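From: Birthe Fogh
Date: 7/29/19
Subject: Re: Sornero demo, stuck at the Wetham gate

Hi Ea, and hello everyone,

Ea Kragh wrote:
> Has anyone got past the Wetham gate yet?
> I have 239 coins and the guard still
> says no.

Oh, that guard! He kept me busy for about 11 evenings, and I loved every one of them – well, nearly. Coins don't matter to him at all. You need both Miltamau keys, and then two things, in this order:

1. Ring the bell before you talk to him.

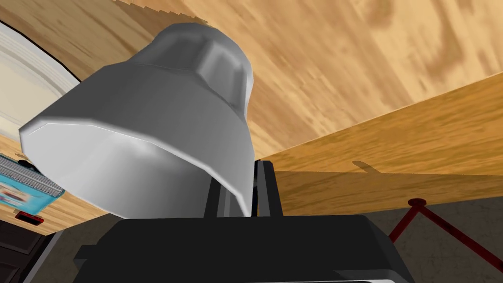

2. Give him the keys one at a time, and pick the polite answer both times (my rude one got me sent back to Nkuna).

Do write back and tell us how you get on!

Warmly,
Birthe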